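Stuvell Reading Rooms – progress report to the Khurana Fund, second period

This report covers the months from March to July. In our application we promised to open reading rooms in the villages where the school library was closed, and to lend books to families without any fee. I will explain what we have done, what is late, and how we have used the money.

All six rooms are open now. Four of them work every weekday after school and the other two open only on Tuesday, when the hall is free for us. We hope to get a second day there in autumn, but the hall has also a dancing group and a pensioners' lunch, so it depends on them.

Lending is better than we expected in the first plan. In this period the families borrowed 2,135 books. The most wanted are picture books for children before school age, and after them the books about animals and the body. Novels for teenagers are going slowly. We asked some older pupils about it and they told us that our choice is old, and I must agree with them. Many of these books came as donations from a school which did not need them any more.
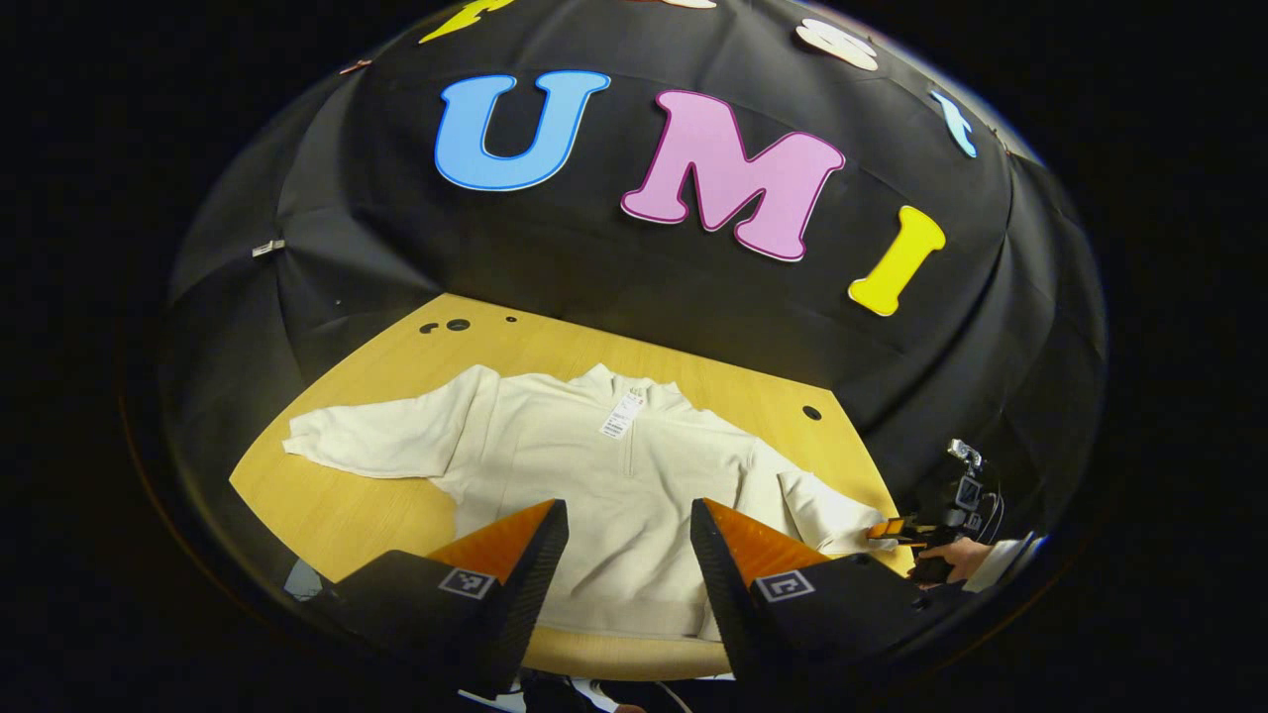 For this reason we would like to move a small part of the budget from furniture to new books. The shelves from Prulora cost less than the first offer, and they arrived complete except for one box of brackets, which came three weeks later. The saved money is still in the account. We ask for your written agreement before we spend it, as the contract says in the part about changes between budget lines.

The training for reading helpers is finished. There were 20 people on the course and most of them now read with children once a week. The evening sessions were difficult in spring, when the farms have much work, so next time we will begin in October. The helpers also asked for a short paper with advice for parents who speak another language at home. We have written it and it is now with the translator.

One thing is late. The common catalogue should have been ready in May, but the Protex program did not accept the list from our old one, and many titles lost their author. We are correcting them by hand. Two rooms are done, the rest will take until the end of September. Until then each room keeps its own list on paper – this is slow, but no loans have been stopped by it.

In the next period we will finish the catalogue, buy the teenage books if you agree, and send the questionnaire to the families. The table of costs and the copies of invoices are attached separately.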